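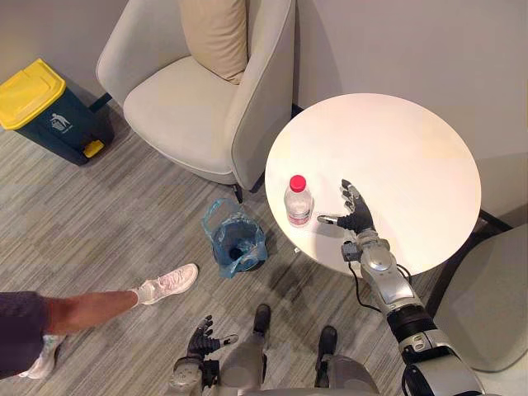 Home Care > Tables & Surfaces

How to Clean a Glossy White Table (Without Buying Anything Much)

By the Ellgate Home desk
2023-12-23
3 min read

Most advice on glossy white tabletops comes from people selling a spray. I tried a few on the round table in our Drurkedbridge office and couldn't tell them apart from dish soap. So start with dish soap.

1. Clear the top. Water bottles too - the ring under a bottle is usually the thing you're trying to get rid of.

2. Wipe off grit with a dry microfiber cloth. Paper towels are supposed to be fine. I have my doubts, and fine scratches show badly on gloss.

3. Put a few drops of soap in a bowl of warm water. Wring the cloth out hard and work from the middle to the rim.

4. For old rings, lay the damp cloth on the mark for 7 minutes, then rub lightly. Baking soda gets recommended everywhere. It's a mild abrasive, so try it on the underside first, if at all.

5. Rinse with plain water and dry right away. Skip this and you get streaks, whatever the label promised.

6. Crouch and look across the surface toward a window. Smears you can't see from above will show up in the reflection.

What about polish? The Drakar kind we tested looked great for a day and then held every fingerprint. Wax may be worth it on real lacquer. On a laminate top I'd save the money.

Coasters help, if people use them. Ours mostly stay in the drawer.

Tagged: tables, water rings, office cleaning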